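Progress report to the Hervieu fund, June
Project: Assisted handling of packaging at the Vestine workshop
Prepared by Assunta Leone, project coordinator

Since the last report we finished the preparation of the second work table and we started to record handling work with the hand-held grippers. The people from the packing line do the recording themselves, in turns of 30 minutes. We first planned one hour, but the wrist becomes tired and the movements get worse, so we changed it.

The soft plastic bags remain our most difficult item. A rigid box gives the gripper two good sides. A bag changes its form each time, and the fingers must close on the folds without pulling too much. Of the 100 recordings with bags and basins we kept 80. The others were too short or the bag was not well visible. Femix has received the good ones and will use them for the first training of the arm.

About the staff, I want to report two things. Gerardo Benedetti, who is line leader, asked that the hours of recording count as normal hours and not as extra tasks. This was agreed. Some colleagues also asked what happens to their place when the arm arrives. We answered in writing that the sorting of bags will change and that the six people of this line move to inspection and to the teaching of new items – with training paid from the project. Two of them would prefer to stay with manual packing, and this is still open.

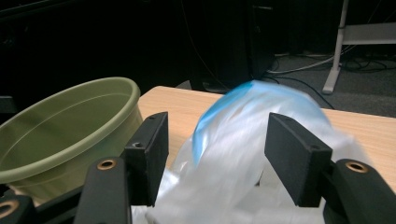 For the next period we ask to move a part of the travel budget to spare finger pads, for a total of 40 pads. The delivery of the arm from Zeder is confirmed for the end of summer. Until then the line continues by hand, with one table reserved for recording in the morning.

Related items
Vestine workshop: report for the first period
Training plan for the packing line
Note to staff on working hours and recording
Zeder arm: delivery and installation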